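Progress report to Wilus – reusable wrap materials, bench handling work, September

Prepared by Raquel Moreira for Américo Matos

1. Status

Work under the Darkham grant is on schedule for the handling tests and behind on the written procedure. The supplier, Azevedo, delivered the second batch of gray and translucent stock late, and Alvar Vik spent most of one week re-cutting pieces that were out of square. Budget spent to date is $451 against a planned $450 for consumables.

2. Bench work

Handling is done on the white table, which shows marks and lint well. Items are held at both ends wherever their length allows it. The gray textile with the white stripes is treated separately from the translucent stock, as its edge sheds fiber and the two should share a tray only when bagged. Bezawit Teshome has revised the log sheet so that edge condition has a column of its own. 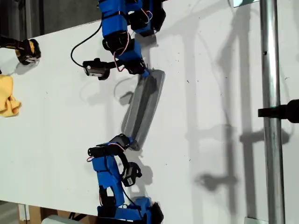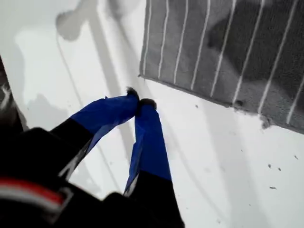 Textile with white stripes, lying on the white surface.

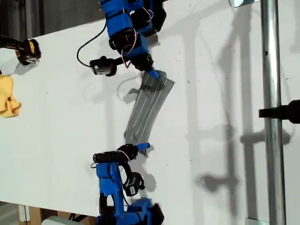

The log now holds 21 entries. Three of these were rejected at review for missing batch numbers and will be repeated. Dust on the tabletop remains a nuisance with the translucent stock, and Duarte Carvalho has moved the wipe-down to the start of each session – previously it was done at the end of the day.

3. Open items

Storage. The Dastton racks are too shallow for the longer pieces, which take a curl if left hanging over the front. A deeper shelf has been quoted and needs approval.

Written procedure. Sections on intake and holding are drafted. The section on textile edges is waiting for a decision on whether frayed pieces are trimmed or set aside.

Staffing. No change.

The next batch from Azevedo is due on a Friday, and we ask that the shelf be approved before then.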